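Ticket 344: Amaral storage bench, lid stays will not hold
Status: Closed
Opened by: Chepkoech Mwaipopo
Handled by: Martim Antunes, Dridley Outdoor customer support
Product: Amaral garden bench with under-seat storage, unfinished

Attachments (4)

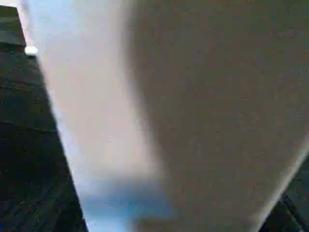
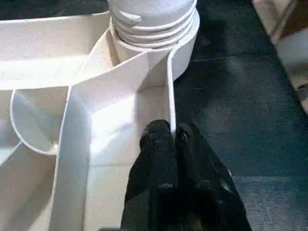
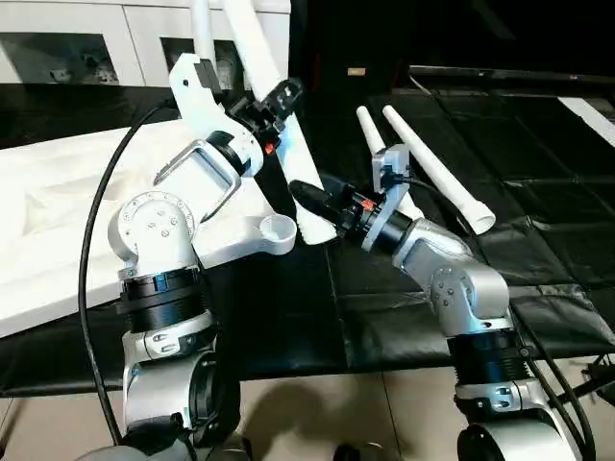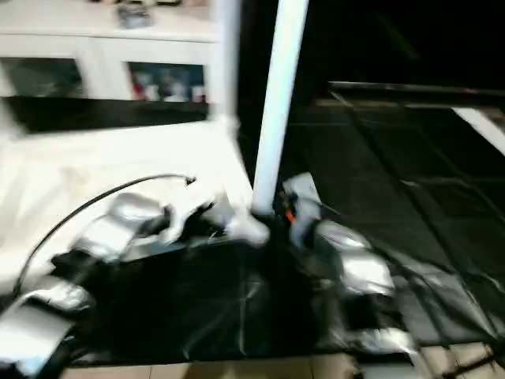
Customer's message, Aug 2, 2021

I put the Amaral bench together on our patio last weekend. The seat is also the lid of the storage box. When I lift it, it should stay up by itself, but it drops back down as soon as I let go. The left stay seems to do nothing. The right one pushes a little. I followed the booklet and all the screws are in. The lid also rubs on the left armrest when it closes and has started to scrape the wood. I was going to oil the bench but have held off in case parts need to go back.

Reply 1, Martim

Thank you for waiting with the oil. Please leave it unfinished for now. Two questions:

1. Which end of each stay is fixed to the lid, the thick end or the thin rod end?
2. What is printed on the side of each stay? It should be a number followed by N.

Please prop the lid with a length of wood while you look. Don't work under it with only the stays holding it.

Customer

Thin end is on the box on both sides, thick end on the lid. The left one says 40N and the right one says 192N. Should they be the same?

Reply 2, Martim

Yes, they should both be 192N. The 40N stay belongs to the Urneck cushion box, which has a much lighter lid. It was packed in your hardware bag by mistake. The way you have them mounted is correct.

A replacement goes out today. When it arrives:

Prop the lid open.
Pull the small clip at each end of the left stay with a flat screwdriver and lift the stay off its ball stud.
Push the new one on, rod end down, until both ends click.
Leave the right stay alone.

For the rubbing, loosen the screws on the left hinge half a turn, slide the lid to the right until the gap at each armrest looks even, and tighten again. Do this after the new stay is on. With one weak stay the lid twists as it comes down, so the gap may change.

Customer

New stay came this morning and it says 192N. Lid stays up now. It still touches the armrest at the very back corner, even with the hinge moved as far as it goes.

Reply 3, Martim

Please check the middle hinge. If it was tightened first it will hold the lid where it was. Loosen all three, shift the lid, then tighten the outer two before the middle one.

Customer

That was it. No rubbing. Can I sand out the scrape before I oil?

Reply 4, Martim

Yes. Use fine paper and go with the grain, then brush off the dust. Keep oil off the rods of the stays.

Internal note

Bag error traced to the Mornis packing bench. Both stays sit in the same size sleeve. Asked them to check the rest of the run of 1000 bags before any more go out. Booklet page on hinges needs the tightening order added.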